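Bristgate Workshop Puts Kitchen Robots to the Test on Everyday Chores

BRISTGATE – Anyone who has ever reheated last night's soup without giving it a second thought might like to spend a morning at Conia, the small automation workshop on the edge of town, where warming up a bowl of food has been the main business since August.

The company, which started out building sorting equipment for shops and warehouses, has spent the past year asking whether its machines can manage the little jobs that fill a day at home or in a staff break room. The list runs to 27 chores so far, from folding dish towels to putting groceries on a shelf, and Gilles Carré, who leads the testing, is happy to talk about every one of them (and does, given a cup of coffee and a chair).

"People always ask me about the cooking," Carré said. "I tell them we would love to get to the cooking! First we have to open the door, put the bowl down somewhere near the middle, close up again and find the right button. My mother can do that while she is on the phone."

The microwave chore has been attempted 938 times, and in the latest round of 100 tries the workshop's newest system, known as Finelard, got from start to finish without help on 64 of them. Carré calls that a fair result and a big step up from the spring, though he would not yet leave it alone with anybody's lunch.
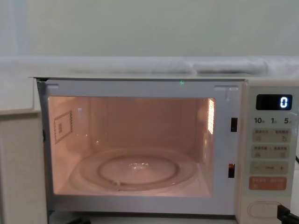

A microwave oven with its door open and its light on, the glass turntable ready for a dish.

Doors are a good part of the trouble, he explained. Some want a firm push on a button, others a tug on a handle, and a machine that has learned one kind can be quite lost in front of the other. Clear glass is another headache, as a shiny turntable can be hard for a camera to judge, and a bowl set down too close to the rim may bump the wall once it starts to turn.

Shop-floor work is coming along faster. At Bouvier, a housewares store a few streets over, an earlier Conia machine has been restocking two aisles in the early mornings, before the doors open at nine. Staff there say it does nicely with boxes and poorly with anything soft or floppy, so the bath mats and pillows are still put out by hand.

As for when a family might have such a helper in the kitchen, Carré prefers not to guess. His team will move on to loading a dishwasher next, starting with plates and leaving the wine glasses for later in the winter. Neighbors who would like to offer their own kitchens for testing can leave their names at the Conia front desk.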